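Golf Gear at Home: Tips That Hold Up and a Few That Don't

4/28/22

Every spring the same advice goes around about looking after clubs, balls and shoes in the garage. Some of it is sound. A lot of it was made up by people with something to sell, and I say that as someone who has bought most of it. I have been fixing up my own clubs and other people's for long enough to be suspicious of anything that comes in a spray can.

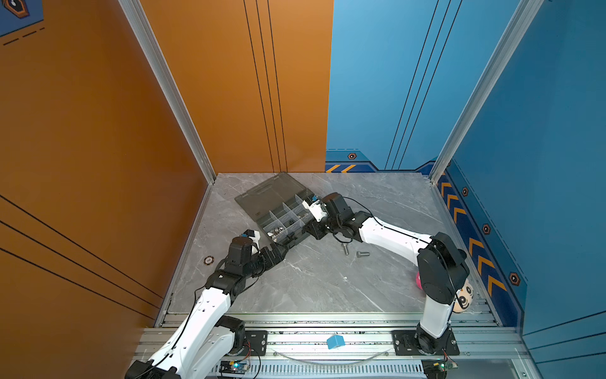
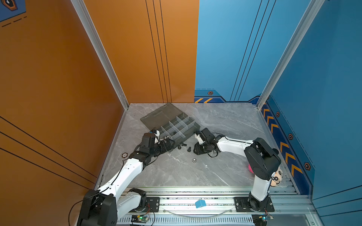

Start with the clubs, because that's where the money goes.

Washing irons

Warm water, a squirt of dish soap and an old toothbrush. Fill a bucket deep enough to cover the heads and no deeper. Water that creeps up past the hosel can get under the ferrule, and on older sets it may soften whatever glue is left in there. Ten minutes of soaking is plenty. Brush along the grooves, rinse, and dry with a towel before the clubs go back in the bag.

I tried the Gululon groove cleaner two seasons running. It smells of oranges and costs $10. I did half a set with it and half with dish soap, then asked Mpho Visser at my club to pick out the fancy half. She got it wrong twice and then told me to stop bothering her.

Don't put woods in the bucket. Wipe them with a damp cloth.

Do grips need sandpaper?

You'll read that slick grips come back to life with a light sanding. Sort of. What you are mostly doing is scraping off skin oil, and soap does that too. Scrub them with a nail brush and lukewarm water, rinse without soaking the shaft, and leave them overnight. If they still feel like glass the next day, the rubber has hardened and sandpaper will buy you a few rounds at best.

New grips are the better fix, and putting them on is an easy evening job:

Clamp the shaft in a vise with a rubber shaft holder. A folded dish towel will do for steel if you go easy. I wouldn't trust it on graphite.

Cut the old grip off with a hook blade, pulling away from yourself. Use the hook. A straight utility blade will score a graphite shaft and you may not notice until it snaps.

Peel the old tape. A hair dryer helps. A heat gun is too much.

Put on fresh double-sided tape, leaving half an inch hanging over the butt end to tuck in.

Plug the vent hole with a tee, pour in solvent, slosh, pour the rest over the tape, and push the grip on in one go. Hesitate and it will stick halfway.

Open the garage door before you touch the solvent, and keep it away from the water heater. Most kits say to wait a couple of hours before playing. I wait until the next day.

Freezing your shoes

The freezer trick for smelly golf shoes is everywhere. Cold may slow the smell down for an afternoon, but it won't get it out, and now you have shoes next to the peas. Pull the insoles, wash them by hand, stuff the shoes with newspaper and swap the paper when it gets damp. Never set them on a radiator. I cooked a pair that way one June in a rented cottage and the soles let go on the third hole.

Dryer sheets cover things up. Baking soda works a little. Owning two pairs works best, though I admit that's an annoying answer.

Old balls

Cristóbal Gaete wrote in to ask whether pond balls are worth cleaning. He has 1,029 of them in tubs in his basement, so he may be past the point of advice. For the rest of us: dish soap and water, a soft brush, done. Skip the bleach. It makes them look newer and leaves the cover chalky. Anything with a cut goes in the practice bag.

And please don't run them through the dishwasher. The heat isn't kind to the cover, and the noise is terrible.

Storage

Here I spent the most and learned the least. The Pelano wall rack is $129, and it holds two bags and some shoes. It's a nice rack. Two lengths of scrap lumber screwed into the studs, with a bungee cord across the front, hold the same two bags. If you like how the rack looks, fine, but it won't do anything for your clubs.

Heat and damp are what matter. A car trunk in summer is a bad place for a set, as is a concrete floor that sweats. Get the bag up on a pallet or a bit of board, take off wet headcovers, and leave the rain hood off until everything has dried out.

The Leiva moisture packs are the same sort of thing you find in a shoebox, in a bigger pouch. I put 3 in my bag last winter. The bag without any came through just as well, for what one winter in one garage is worth.

Next time I'll get into towels, and why I've given up on the Cliston magnetic one.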